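3 示教数据的采集:手把手拖动与遥操作

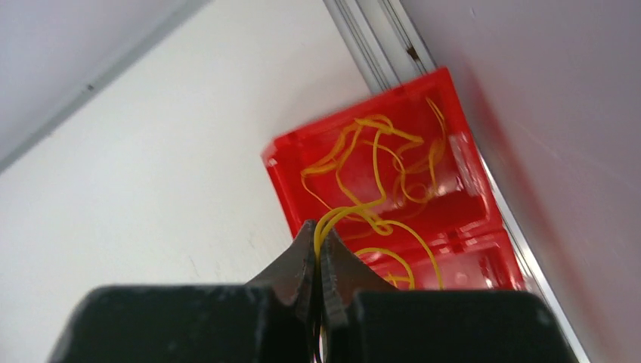

我们这一节想聊的是数据到底怎么来的。论文里写方法的部分往往很长,写采集的部分常常只有两三行,我自己读别人文章时老是卡在这里(遥操作的主手是什么样的?操作员练了多久?失败的那些扔了没有?),所以轮到自己写,就索性写得啰嗦一点。先说任务:从一盒缠在一起的橡皮筋里夹出一根,提起来,再挂到旁边的立柱上。听上去像小孩子的手工课,做起来真的很磨人!橡皮筋细,会弹,会互相勾住,而且每夹一次,盒子里那一团的形状就全变了,上一条示教的轨迹拿到下一条几乎用不上。图1是腕部相机的视角,钳口差不多合拢了,中间夹着一根细细的黄色橡皮筋,后面红色半透明盒子里还是乱糟糟的一团。我们挑这一帧,是想请读者留意钳口和那团橡皮筋之间的关系:夹着的这一根看起来还连在那一团里,单凭这一帧很难说它到底是一根独立的,还是跟别的绞在一起。操作员在屏幕前面对的就是这种不确定,策略网络面对的也是。

图1 取橡皮筋任务的腕部相机视角。尖头钳口夹住一根橡皮筋,料盒内为其余橡皮筋。

3.1 两种示教方式

我们用了两种方式。第一种是拖动示教,操作员直接握住机械臂末端,带着它走一遍,机械臂处于重力补偿状态,夹爪的开合由脚踏板控制。第二种是遥操作,操作员坐在另一张桌子前,用一个小号的主手控制从手,眼睛只看屏幕。主手是我们在Basbridge实验室自己搭的,内部代号Purkora,结构没什么稀奇,六个关节加一个扳机,关节比例和从臂对应,扳机行程线性映射到夹爪开口。

刚开始我是坚定的拖动派。理由很朴素:手就在那儿,力也在那儿,橡皮筋绷紧了手上能感觉到,还有什么比这更直接的呢?第一批数据就是这么采的,采得又快又顺,我当时还挺得意。结果训练出来的策略很糟糕,夹爪老在盒子上方犹豫,下去了又上来,上来了又下去。回头翻数据才发现问题出在哪里:拖动的时候,人是弯着腰、歪着头,从侧面看着盒子操作的,用的是自己的眼睛,腕部相机能不能看清楚,操作员根本不关心。有不少示教里,关键的那一瞬间目标橡皮筋被指垫挡得严严实实,人看得见,相机看不见,网络自然学不到什么。另外还有手的问题,固定机位的画面里总有一只人的手和半截袖子,部署的时候可没有这只手。我们试过把手抠掉再补背景,补得不太干净,后来就放弃了。

遥操作正好反过来。操作员只能看到相机给的画面,看不清就得自己想办法,把夹爪挪开一点、转个角度,再凑近。这些“找角度”的动作一开始让我很心烦,因为轨迹变长了,看上去拖泥带水的。可是策略学到以后居然也会这么做,遇到遮挡先退一小段,再重新下去。我看回放看到这一段的时候特别开心,拉着全组的人都来看了一遍!

当然遥操作也有它的毛病。我们的主手没有力反馈,橡皮筋绷到什么程度,只能靠看。新手常犯的错误是提得太快,等屏幕上看出来绷紧了,已经晚了,整团橡皮筋跟着飞出盒子。有一阵子我们采集时桌上到处都是橡皮筋,椅子底下也是。后来在屏幕角上加了一条彩色的条,颜色随腕部力传感器读数变化,绿色是没事,橙色是该停一停了。办法很土,但是好用,操作员一般适应一个上午就习惯了。

3.2 操作流程与操作员

每条示教从固定的起始位姿开始。操作员先看一眼盒子,心里选定一根,然后下降、夹取、提起。提到一定高度以后要求停顿一下,确认只带出来一根,再移向立柱。如果带出来两根以上,操作员可以抖,也可以放回去重夹,这两种做法我们都保留在数据里,不做剪辑。关于要不要保留重夹,组里吵过好几次。反对的意见认为这会教坏策略,让它养成“先夹错再说”的习惯;我的看法是这个任务里夹错太正常了,不教它怎么收场,它错一次就彻底没戏。最后我们两种都训练了,对比放在第5节。

停顿这件事值得多说两句。早期的示教没有停顿要求,熟练的操作员夹起来就走,一气呵成,看着非常漂亮。可是策略模仿的时候,常常拖着一长串橡皮筋就往立柱那边冲。我猜是因为数据里“提起”和“移动”之间没有一个可以判断的时刻,网络没机会看清楚。加了停顿以后,情况好了很多。停多久我们没有规定死,让操作员自己觉得看清了再走,这样停顿的长短和画面的清楚程度多少会有点关系。后来我们统一把速度低于阈值的片段做了稀疏采样,免得网络在停顿处学会一直不动(这个坑大概做过模仿学习的人都踩过)。

参与采集的操作员一共6位,有熟手也有第一次碰主手的。每个人正式采集前要先练习,练到能连续完成几次就算通过。有意思的是,不同的人风格差得特别远:有的喜欢从团子边缘挑一根翘起来的,慢慢往外抽;有的直接往中间扎,夹住了再一点一点往上提。两种都能成功,混在一起训练的时候却有点打架,策略有时候会停在边缘和中间之间的某个位置,两头都不靠。动作分块加上扩散式的策略头以后,这个现象减轻了,不过没有完全消失。

3.3 盒子、夹具和一些琐碎的决定

夹爪换成了尖嘴钳式的钳口,这是我们试过几种方案之后的选择。原装的平行指面太宽,一夹就是一把。橡胶指尖也试过,摩擦力倒是够了,可是橡皮筋会粘在上面不肯下来,挂到立柱上之后松开夹爪,它又跟着回来了,看得人哭笑不得。尖钳口能伸进缝里去挑,缺点是对位置误差特别敏感,差一点点就夹空,所以从这以后标定就得勤快一些,我们每次开机都做一遍。

料盒在采集过程中不固定,允许它在工作区里有一点平移和转动。最早我们是用胶带把盒子粘死的,数据很整齐,结果换到Foston那边的第二套设备上,盒子歪一点策略就不会了。松开以后多了一个麻烦,就是往上提的时候盒子可能被橡皮筋带着动。操作员遇到这种情况通常会停下来,往下松一松再提,这种动作也被策略学去了,算是意外收获。盒子里的橡皮筋每隔一段时间由人伸手搅一搅,重新打乱,补上已经夹走的,尽量别让同一种摆法反复出现。

透明材质带来的反光我们没有特别处理。深度相机在这种盒壁上的读数很不可靠,有时候盒壁直接消失,有时候凭空多出一块来,所以策略输入里干脆不用深度,只用腕部和固定机位两路彩色图像,加上关节角和夹爪开度。腕部这一路运动模糊比较明显,尤其是人手快的时候。我们考虑过缩短曝光,可画面暗下来以后,细橡皮筋反而更难分辨,权衡之后还是维持原来的设置,让操作员在接近盒子时放慢一点。

3.4 数据规模与筛选

两种方式合计,我们最终保留了605条完整示教,采集集中在2024年1月。其中遥操作占了大头,拖动示教只留下了腕部画面基本无遮挡的那部分。筛选由人工完成,标准很简单:最后挂上立柱的是一根,中途没有人伸手干预,图像没有丢帧。橡皮筋弹飞的不要,挂上去又滑下来的单独存了一份,暂时没有用于训练。我们还给每条示教标了三个时间点,分别是钳口合拢、橡皮筋离开盒口和挂上立柱,标注用的是组里写的小工具Espiritu,界面难看了点,拖着进度条按几个键就能标完,比一开始手填表格舒服太多。

为了看两种示教各自值多少,我们另外做了一个小规模的对照:遥操作和拖动各随机抽100条,网络结构和训练步数完全一样,只换数据。评测时盒子的摆放位置取7个,两个策略都从同样的位置开始。拖动那一组在远离遮挡的位置上表现并不差,动作甚至更流畅,更像人;一旦钳口挡住了目标,差距就拉开了。把拖动数据放在前面预训练、再用遥操作数据微调的做法我们也试了,效果比混在一起训练稍稳一些,具体结果见第5节的表格。

还有一点想提醒准备复现的朋友:时间同步一定要先做好。我们前期主手指令和腕部图像之间有一个不大的延迟,采集时操作员会不自觉地补偿,自己完全察觉不到,回放也看不出毛病,可训练出来的策略总是早一点点合拢钳口,夹个空。我们为这个问题查了很久的标定,查了夹爪的控制器,连橡皮筋都换过一批,最后才想到去比对时间戳。修正以后,之前的数据按时间戳重新对齐,还能接着用。对齐脚本的处理顺序是先插值关节角,再按图像时刻取夹爪指令,顺序颠倒的话,合拢瞬间附近会出现一个小台阶,细节写在附录B里。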